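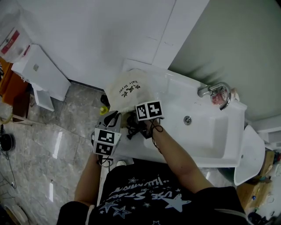

Where should a hair dryer be kept in a small bathroom with only one shelf?

A dry place outside the reach of the tap is best, for example a hook on the back of the door or a drawer in the bedroom. The cord should be folded in loose loops and the dryer should be cold before it goes into any bag.

Clalldale Home Forum > Bathrooms > Storage and tidying
Topic: Hair dryer, cloth bag and the cord that always tangles
Started Thursday, August 27, 2026

huguette_g
Good evening to all. I would like to ask for your opinion about a small matter which annoys me every morning. Our hair dryer lives in a cream cloth bag with a drawstring, with "Hair Dryer" printed on it in dark ink together with some Chinese characters. The bag is nice and I want to keep using it. The problem is the cord. Each time I take it out, it is in a knot, and I stand at the sink and undo it while my tea gets cold in the kitchen.
I have the habit to put the bag on the corner of the sink during this, as there is no other flat place near the mirror. My sister says this is a bad habit. Is she right? And how do you fold your cord?
Thank you in advance,
Huguette Gosselin

tiles_and_taps
Your sister is right. The corner of a sink is a wet place, even if it looks dry. Cloth drinks the water from below and you do not notice, then you pull the string closed and the dryer sits in a damp bag until the next day. Put a hook on the wall or the door, well away from the basin, and hang the bag there.
For the cord: fold it back and forth, the length of your hand, and put a soft tie in the middle. Never wrap it around the handle.

Abrehet M.
I must disagree with the last sentence a little. I have wrapped mine around the handle for many years and the dryer is still working. I agree it is not good to wrap it tight. But if you leave the first part free, near the place where the cord enters the handle, it makes a loose curve there and there is no strain.

tiles_and_taps
With respect, this is luck. The cord breaks inside first, where you cannot see it. My previous dryer did exactly this. It worked only if I held the cord to the left side, and then one day there was a smell. I would not recommend the method to a person who is asking how to do it well.

Abrehet M.
The leaflet of my dryer shows a drawing of the cord around the handle, loosely. So perhaps it depends on the model. I only say what I do.

ghislain_p
Please read the leaflet of your own dryer first, both of you can be correct. Mine says to fold and not to wrap.
Huguette, how long do you wait before you put it in the bag? If it is still warm, the bag holds the warmth. I use the cool button for the last moment and then leave the dryer on the bedroom table while I dress.

huguette_g
Thank you for these quick answers. I admit that I wait not very long. I push everything in the bag, close the string and go to work. Probably this is why the knot appears! I do not fold at all.
About the hook: we are renting and I may not drill in the tiles. The back of the door is painted wood. Would a hook with adhesive hold it?

D_McIntyre
It would on painted wood if the paint is sound. Clean the surface, let it dry, press the hook and then leave it alone overnight before you hang anything. People hang the bag immediately and then write a bad review.
I bought a pack of 5 at Vachon and two of them are still up in my hallway. The others I pulled down myself when we changed the coats.

Harvey B
I have a completely different opinion: why is the dryer in the bathroom? Keep it in the bedroom where there is a proper socket and a mirror. I do not have a bag, the dryer is in a drawer with the cord folded beside it. Bathroom shelf then becomes free for the bottles.

huguette_g
Harvey, I understand, but my husband gets up at a later hour than me, and he would not be pleased with this noise next to his head. I dry my hair in the corridor, just outside the bathroom door. The bag is only stored inside the bathroom.

Harvey B
Then hang it in the corridor! A hook there solves both problems, the damp and the walking.

ghislain_p
+1 for the corridor. Also wash the bag sometimes. Mine collected a surprising quantity of hair and dust at the bottom, and this goes into the air inlet of the dryer. I turn it inside out and wash it by hand with a little soap. Not in the dryer after, the drawstring became shorter than the bag and I had to pull a new string through with a safety pin.

Abrehet M.
For the tie, I use the fabric kind with a hook and loop closing. Joltamon sells a roll of 200 cm and you cut what you need. An old hair elastic is also good, but choose a thick one — the thin ones leave a mark in the cord.

tiles_and_taps
On the hair elastic we agree at last, Abrehet.

huguette_g
I tried the folding this morning. Back and forth, one hand long, with a green hair elastic in the middle, and the first part of the cord left free as Abrehet has written. It went into the bag on top of the dryer without pushing. The hook I will buy on Saturday, for the corridor, if my husband does not object to the colour.
One more question for those who have the cloth bag. Do you put the nozzle in the same bag or separately? Mine falls off each time and goes to the bottom.

D_McIntyre
Same bag, nozzle first, then the dryer with the handle up.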